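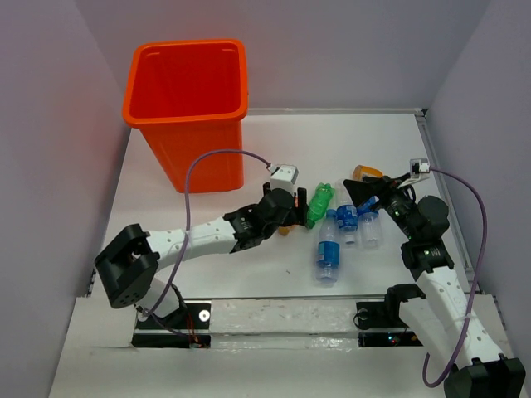 Lantern notebook: paper, glue, handles

Apr 8, 2021
By Jucélia Meireles

Continued from the last page, where I ran out of space in the middle of the glue.

So, the glue. The Prindura paste is better than I expected when it is mixed thick, and worse than the old one when it is mixed thin. I made the thin mix because the label recommends it for light paper. With the light paper it makes waves along the seam, and after drying the waves stay. The thick mix makes no waves but it must be spread quickly, and the brush gets heavy. Nithin spread his with a piece of card and his seams are nicer than mine. I have kept one of his and one of mine in the drawer with our initials inside the bottom ring.

Please do not use the jar with the blue lid. It is the thin mix with some old paste inside, I wanted to see what happens, and it smells.

For the people who read only this page: we are preparing the lanterns for the children's walk at Codside in October. The order is for 1,096 pieces. The last full walk had 1,039, I found it in the old delivery book, and in that year the handles were bought ready. This time we make the handles also, so the real increase in work is much bigger than it looks from the numbers.

Paper

I tried the white from Zawadzka and the cream from our own shelf. The Zawadzka white is very even and takes the colour well, the children will like to paint on it. It tears easily when it is damp. The cream is stronger but the light comes through it a little brown, like tea. Nithin says that brown is warm and traditional. I say that brown is brown. We put both on the window sill in the late afternoon with a small lamp inside and went out to the yard to look at them from a distance. From the yard I must admit that the cream is more beautiful. From near, the white.

A child carries the lantern near, but the parents see the walk from the pavement. I do not know how to decide this and I have written to the people at Codside to ask which one they prefer. Until they answer, no cutting.

When I was small we did not have a lantern walk in my town. We had the June fires, and paper balloons that the older boys made in secret from kite paper and flour glue. My uncle made them too. They were dangerous things and I understand very well why they are forbidden now. But I remember his kitchen table with all the coloured sheets, and that I was allowed to hold the corner while he pasted, and I must not breathe too much. I was very proud of that corner. I think about it when I hold a seam closed here with my fingers and wait, and then I forget to look at the clock, and this is why the drying time for sample D is missing in the table. Sorry. I will repeat D.

Handles

We have 2 designs. The first is a straight stick with a wire hook at the end, the lantern hangs from the hook. The second is a stick with a notch and a loop of string. The string is cheaper and nobody can hurt himself with it, but it turns round and round when the child walks, and after the length of our corridor it was wound up completely and the lantern was touching the stick. The hook turns less. But the end of the wire must be bent back in a small closed ring, and for this we need the good pliers, and the good pliers are again not in their place.

Nithin walked the corridor with the hook version, first slowly, then running, then in the way that his nephew walks, which is difficult to describe. The lantern fell one time, in the nephew way. I have written down "closed ring, a bit larger" as a result of this. He has also asked if the stick can be shorter for the smallest ones. I think yes, but then we must keep 2 lengths apart in the boxes and mark them, and the marking of boxes is where we had trouble with the Bumavau order. I would prefer one length for everybody, and let a parent saw it shorter at home.

The Bumavau trouble, to remember it: the rings and the paper were packed in separate boxes, the boxes looked the same, and the school received all rings and no paper. They were very kind about it. The second box went by taxi. From now on the name of the content goes on the short side of the box AND on the lid, also if it looks silly.

Light

Only the small battery lights, this is fixed, no candles. I repeat it here as I was asked again by telephone. The holder in the bottom ring is still too tight for a child's hand with gloves. I had put on my winter gloves to test it and I could not get the light in without pushing the ring out of round. Nithin suggests to cut the holder in three tongues and not four. To try tomorrow.

The colour of the battery lights is rather cold. With the cream paper it does not matter, with the white it looks like a refrigerator. This is one more point for the cream, I write it down even if I do not like to lose.

Still open

- Answer from Codside about the paper.
- Repeat sample D, thick mix, with the time written down.
- Holder with three tongues.
- More wire. Ask if they have the softer one, my thumbs are complaining.
- Who has the good pliers?
- Instruction sheet for the parents. I have made a first text but my sentences are too long for people who are standing in a school hall with a coat on. Nithin will shorten it. Please leave in the part about writing the child's name inside the ring before the paper goes on, after that it is not possible any more to reach.

Added later: pliers were in the pocket of my own apron. The samples on the window sill can stay there overnight, please do not close the blind on them.

We use cookies to remember your settings and to see which pages are read. By continuing to use this site you agree to this. Accept / Read more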